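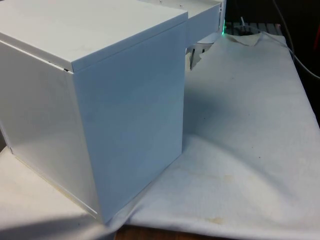
**Figure 3.** Work surface for the cloth task, with the white enclosure at left.

### 4.2 Smoothing the cloth

I figured cloth would be our easy chore. Boy, was I wrong! We ran 134 smoothing trials on the Stillora setup, and the planner called 85 of them done (Yaa Amegashie, who graded every one by eye, was a lot stingier). Folds like the broad one in Figure 3 gave it fits, and so did the bunched fabric toward the back – it kept reading shadows as creases. Stains we left out of the scoring. Would I let it make my bed? Not yet, but I'd let it try a dish towel.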